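Chapter 4
The Machine in the Next Bay

12 comments | 103 shares

When the Remberg works put its first robot arm on the sorting line, management held a meeting to explain that nothing would change. There were biscuits. Older hands took the biscuits as a bad sign, as the last time there had been any was when the canteen closed.

The job in question was dull, and everyone agreed it was dull. Parts came down in tubs, and a person picked them out and put them where they belonged. A good sorter could do this while planning a holiday. The arm, supplied by a firm called Cuvlow, could do it without wanting a holiday, and this was the main point of the sales brochure.

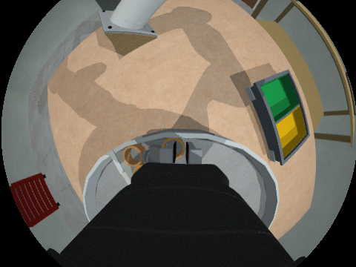

What the brochure left out was the amount of company the arm would need. In its first September it stopped 103 times, mostly over small matters such as two parts lying too close together. Each time, someone had to walk over, look into the tub, move one thing a little to the left and press a button. The sorters had been told they would be "freed for higher-value tasks". For most of that autumn the higher-value task was standing near the robot.

Still, it would be unfair to call the change a sham. By the following spring the stops were rare, and two of the sorters had learned to teach the arm new parts by trying the moves in simulation first. They were good at it - better than the engineers, who had never spent a winter with their hands in a tub. It took the pay office at Remberg rather longer to notice that this was a different job.

This chapter is concerned with that gap between what a machine takes over and what it hands back. We begin with the sorting line, then turn to the Gorinen warehouse, where 500 people were asked what they thought of their new equipment and replied at length. The Mudaliar study of shift patterns comes last. Readers in a hurry may skip its tables, but should at least look at the one on tea breaks.

2 comments on this section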